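The Small Blue Card

At Marulanda, the shop is also a lending room
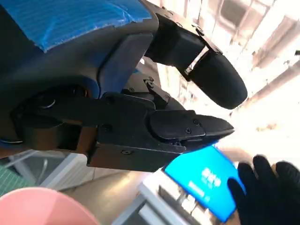
A blue card and a gloved hand, with the rim of a pink bucket in the lower left corner.

Wilson Sánchez keeps 1,235 household things on his shelves in Pelline, and every one goes out with a card. You borrow a ladder for 15 days, you sign, you take the card home. "People lose the receipt, but they keep a card," he tells me.

His partner Arnulfo Tamayo chose the color in April. Before it was gray, and the cards disappeared in drawers. Blue is easy to find – also in a messy kitchen like mine. I borrowed a soup pot, and I have 20 days more with it.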